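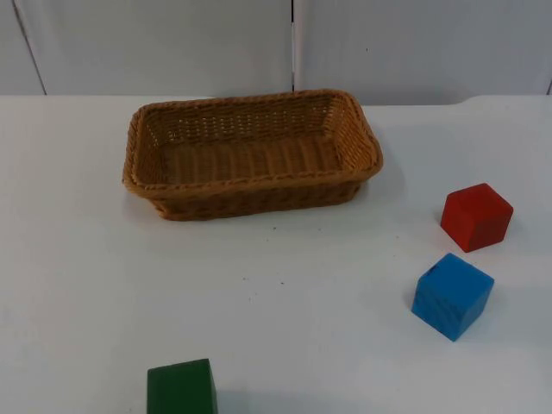 件名:自動灌水コントローラー「ダーコン(Dirkon)」 第2系統の灌水停止について
お客様:ハルモント農園 ニョール・シェーグレン(Njål Sjögren)様
担当:ジョナンス園芸機器サポート窓口
状態:経過観察中

お問い合わせ内容
アスパラガスの畝に接続した第2系統のみ、早朝の灌水が開始されない。第1系統(トマト、豆類)は正常に動作している。8月に畝を増設し、配管を延長した後から発生。手動運転では散水可能とのこと。

対応記録
1. 設定情報の送付を依頼し、受領いたしました。第2系統の開始時刻は第1系統の運転時間内に設定されておりました。本機は2系統の同時運転に対応しておらず、後から開始する系統は当日分が取り消されます。
2. 開始時刻の変更をご案内いたしました。変更後、灌水は開始されたものの、畝の奥側で水量が不足するとのご連絡を受けました。
3. 貯水タンク(容量3,000リットル)の残量表示は830リットルでした。取水口フィルターの清掃をお願いしたところ、藻の付着が確認され、清掃後に水量は改善したとのご報告をいただきました。
4. 延長部の継手はマグヌソン社製で、当社純正品ではございません。継手からの漏水は保証の対象外となる旨をお伝えし、ご了承を得ております。

今後の対応
9月23日まで経過を観察し、再発のご連絡がない場合は本件を完了といたします。再発時は、エラー履歴画面の表示内容を本票へご返信ください。なお、降霜前の水抜き手順につきましては、別票にて回答いたします。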